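Asunto: Re: [Lista Dullska] Material de limpieza de las mesas

Aug 5, 2023

Estimados miembros de la lista:

En respuesta a la consulta reproducida al final, se recuerda que cada mesa del taller Grano dispone de cepillo propio – no deben intercambiarse.

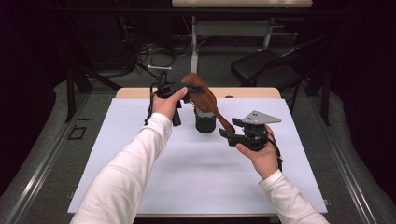 Categoría: Cepillos y accesorios

El modelo admitido es el de madera, de cabeza ancha y mango estrecho. Las mesas se cubren antes de empezar.

Atentamente,
Secretaría de Pluditley

> En julio se pidieron 60 cepillos. ¿Sirven también para la sala Baumgartner?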